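Pay for the simulator, but read the renewal terms first

Small labs and small companies keep asking me if they should buy a simulation package before they buy a robot. My answer for the past year has been yes, and the one I point most of them to is Lekberg, the tabletop kit sold by Pindthorpe. I have some complaints about it, and I also think the way it is sold is wrong. Both of those can be true of something worth having.

Lekberg is a set of ready-made table tasks for two-handed robots. You get the arms, the hands, a stock of household objects and a scoring tool that tells you how often your controller finished the task. The single-seat license is $129 a month. The team license is $3000 a year and covers 11 seats, which is an odd number, and the sales page does not say where it comes from.

The case for it is simple. A pair of real hands with working fingers costs more than most small groups can spend on a guess. They also break. When a finger joint goes, you wait for the part, and the student or the engineer who was going to use it that month does something else. In a simulator you can run the same bad grasp all night and lose only electricity.

Food on plates, fruit on mats and baskets to put things in make up most of the Lekberg kitchen set. I have heard people call this toy work. I disagree. A sausage rolls, a plate has a rim that gets in the way of the fingers, and a wire basket is full of holes that confuse a depth sensor. If your controller can't cope with those it will not cope with a parts bin either.

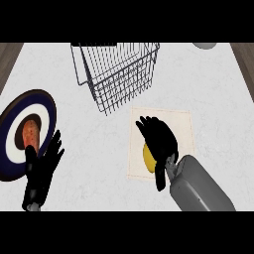
Two-handed table task in simulation, with a plate on the left, a mat on the right and a wire basket at the back.

What you are paying for is mostly the contact model, meaning how the fingers and the object push on each other. Lekberg's is good with firm things. It is weaker with soft ones. Cloth in particular is treated as a stiff sheet in every task I opened, and the manual admits this on a page few buyers will reach. If your work is folding towels, look elsewhere. Ceria handles cloth better, though its hands are crude and it has had one update since I started using it.

My second complaint is about the view. The default camera looks down from above and a hand often hides the thing it is reaching for. You could argue that this is fair, because real cameras have the same trouble. But a beginner ought to be able to switch to a side view from the menu, and in version 2 you still have to edit a settings file to do it.

Then there is the selling. The monthly plan renews by itself, and your saved runs are locked if you let it lapse. I asked Aurel Bratu, who handles support at Pindthorpe, if a lapsed customer could at least download old results. He answered the same day and was polite, and the answer was no. I think that is a poor way to treat people who work on grants, where money stops in April and starts again in the fall. Export everything as you go.

Gaëtan Tanguy, who teaches the robotics course I help with, takes a harder line than I do. He says that students who learn in a simulator get used to tables that never wobble and motors that never overheat, and that they should start on an old Longo arm with a two-finger gripper and a drawer full of spare belts. I have seen his students and they are good. I have also seen them stand in line for that one arm for most of a lab period.

So my advice is to buy one seat of Lekberg for a few months and put the rest of the money toward hardware - any hardware, even used. Treat the scores as a way to throw out bad ideas. A controller that does well in simulation has earned a try on a real table, and the try is still going to take you longer than you planned.

I would like Pindthorpe to unlock the saved runs. Until they do I will keep recommending the kit with that warning attached.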